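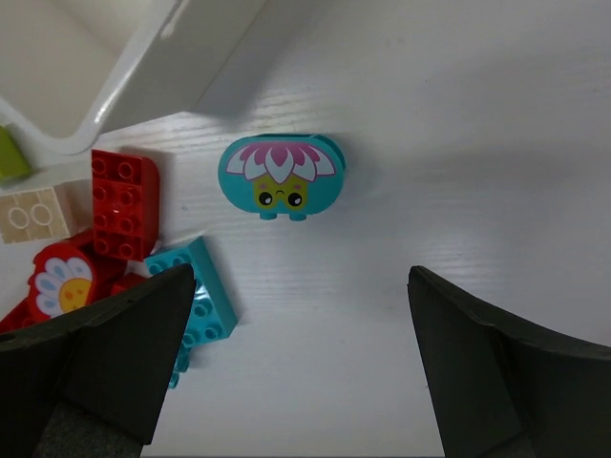 4.2 Changes in the work of the sorting staff

The Riston facility at Ondunholm receives mixed toy building blocks from lending libraries, checks them, and packs them again as complete sets. Before the robot cell was installed in July, each sorter emptied a bin onto the table, picked out the printed blocks by eye, and placed the remaining blocks by color and size. The cell now does most of the first pass. A single arm with a two-finger gripper and a wrist camera (Fig. 3) picks blocks from the tabletop and places them in bins, and a sorter at the next table handles whatever the arm leaves behind.

Figure 3. Wrist-camera view at the first-pass table. A turquoise block printed with a water-lily character stands beyond the open gripper fingers; red, turquoise and beige blocks lie to the left, near a white storage bin.

We logged 736 picks over six shifts and coded each one by outcome: placed without help, placed after a retry, or passed to the sorter. Blocks standing apart from their neighbors were seldom passed on. Most handovers came from clusters, where one block lay partly under another and the grasp planner (Kamex, default settings) could not find two free opposing faces. The printed blocks made up a second group of handovers. The classifier had been trained mainly on plain blocks, and it often returned a low score when a large print covered the face turned toward the camera.

The effect on the sorters was uneven. Reaching and lifting went down, as would be expected. Time spent looking went up. Under the old procedure a sorter handled every block and found cracks or worn studs by touch while doing so; with the cell running, sound and damaged blocks alike went into the bins unless the camera flagged them. Within two weeks the staff had added a hand check of the full bins. This step was not in the original plan, and it took back part of the time the cell had saved. We have kept it in the totals reported in Section 5.

Pace was the other frequent topic in the interviews. Handovers arrived in bursts, with long quiet periods between them, and several sorters described the quiet periods as the more tiring part of the shift. Some used them to break up clusters on the first-pass table by hand, which meant pausing the arm. The pause button stood on the far side of the cell -- a layout choice made for cable routing -- and each pause cost a walk around the table. It was moved to the sorter's side at the end of the second week. Pauses then became shorter and more frequent, and the number of passed blocks per bin fell.

Task rotation also changed. Tsai bins, which hold the smallest blocks and had been the least popular assignment, are outside the gripper's working range and remained fully manual. With the other bins partly automated, these came up more often in each sorter's week. The site now limits a Tsai assignment to 30 minutes at a time. We did not measure strain directly and cannot say whether the limit is sufficient.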